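Häufige Fragen zu unserer Basketball-Hobbyrunde

Seit ich die Hobbyrunde in Fetdale organisiere, landen immer dieselben Fragen in meinem Postfach. Also schreibe ich die Antworten jetzt mal auf!

Muss ich in einem Verein sein?
Nein, gar nicht. Du brauchst nur ein Team, das dich mitspielen lässt. Wenn du noch keins hast, schreib mir, ich frage dann bei den anderen herum (Korari sucht eigentlich immer Leute, vor allem große).

Wie lange dauert ein Spiel?
Wir spielen 4 Viertel, und zwar mit durchlaufender Uhr. Nur in den letzten zwei Minuten wird sie bei jedem Pfiff angehalten, und das zieht sich dann manchmal ganz schön!

Was kostet die Teilnahme?
219 Euro pro Team für die ganze Saison, Hallenmiete inklusive. Wie ihr das untereinander aufteilt, ist eure Sache. Bitte überweist es aber in einem Betrag, sonst suche ich abends wieder Centbeträge zusammen.

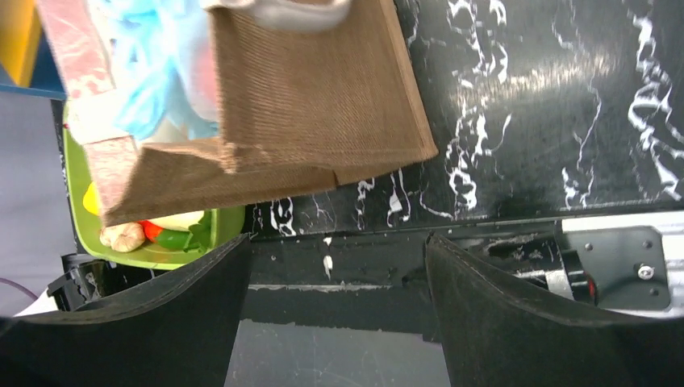 Ummelden könnt ihr Spieler übrigens den ganzen November über, danach ist der Kader fest. Wer bei Byun gemeldet ist, darf also nicht im Januar plötzlich für Kondo auflaufen. Hatten wir alles schon.

Wer pfeift eigentlich?
Jedes Team stellt abwechselnd zwei Leute mit Pfeife. Ihr müsst keinen Schein haben, aber Schrittfehler solltet ihr erkennen. Érica Pimentel macht vor der Saison einen kurzen Regelabend, den kann ich nur empfehlen, sie erklärt sogar die Sache mit dem Wechselpfeil so, dass ich sie verstanden habe.

Was passiert bei Gleichstand?
Verlängerung, drei Minuten. Steht es dann immer noch unentschieden, gibt es Freiwürfe, ein Schütze pro Team, bis einer daneben wirft.

Können wir ein Spiel verlegen?
Ja, wenn der Gegner zustimmt und ihr mir spätestens zwei Tage vorher Bescheid gebt. Den neuen Termin trage ich dann in den Spielplan ein.

Stand: Montag, 7. November 2022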